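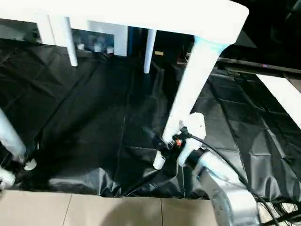

Re: Folding stock for the November sale

I've read through the list of what we want to put out in the front hall and I think we are asking too much of the floor there. The boards by the door were patched in 2015 and they still give a little under a loaded stall. Light plastic furniture is the safest thing for that end. A white plastic table with rounded corners and tapering legs will do for books and jigsaws, and two people can shift it when the queue builds up. The heavy oak ones should stay in the back room with the china.

On 9 Mar 2022 the bookings list wrote:

> We have 16 stalls confirmed and a waiting list. Last time we
> took 1097 pounds on the door and tables together, and the hall
> fee has gone up since then. Can we fit more in along the
> Ciltico Road side without blocking the fire exit? Also, does
> anyone know whether the Dellix Rooms would lend us trestles
> again, or did we send them back with a split top?

Taking those in order.

The Ciltico Road side will hold two more stalls if they are narrow ones. I measured from the radiator to the exit and there is room, but the coat rail has to go into the kitchen passage first. Please don't let anyone park a pushchair there either.

The Dellix trestles did go back split — one of them, along the hinge. I paid for the repair out of the tea money and it should be in the accounts under sundries. They were decent about it. I would ask again, but in writing this time.

On the fee, I'd sooner put the pitch price up a little than charge more on the door. Most of the people who come in buy a cup of tea and a paperback, and they notice 50p more than a stallholder notices two pounds.

Still to settle before the list closes:

1. Who has the key to the side gate. It was not on the hook when I went in.

2. Whether we print 100 leaflets or use up the old ones with the date covered over.

3. Small tables for the tea corner, plastic if possible, as the damp gets into anything else stored under the stage. 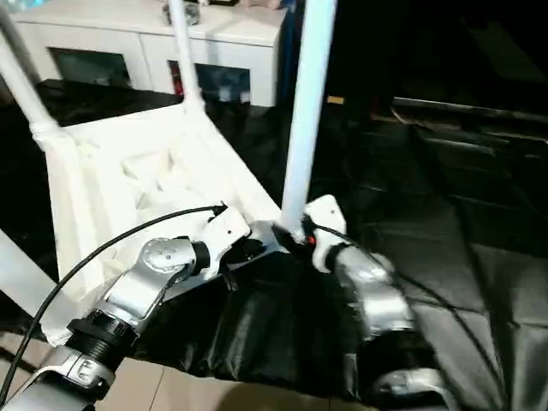
4. The float. Mostly pound coins and twenties please, we ran out of both by eleven last time.

I can be at the hall from nine to let people in.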